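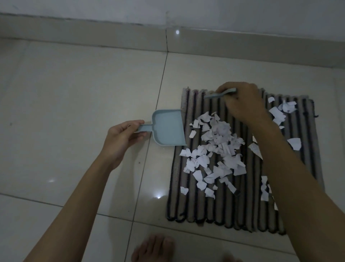 How does a robot learn to sweep?

Sweeping up torn paper seems easy, right? For a robot it's super tricky! One hand has to keep the dustpan still while the other works the brush, and every scrap slides its own way.

Fanni Szabó and her team at the Nesteris lab in Samdale had a great idea - let people show the robot how. They recorded people doing chores at home, seen from above their own hands. A computer studied 297 of these clips and practiced guessing where each hand would go next.

Then came the big test in February. The robot tried 376 sweeps on floors it had never met, and it got all the paper into the pan in 269 of them. Wow! Bumpy mats were the hardest, so the team is recording more of those now.

Last updated: 2023-11-23

Comments

Wemgate Class 4: Can it do glitter?

Lindiwe Ndlovu: My son wants to know what happened in the sweeps that went wrong!

bee_fan: please teach it to do my room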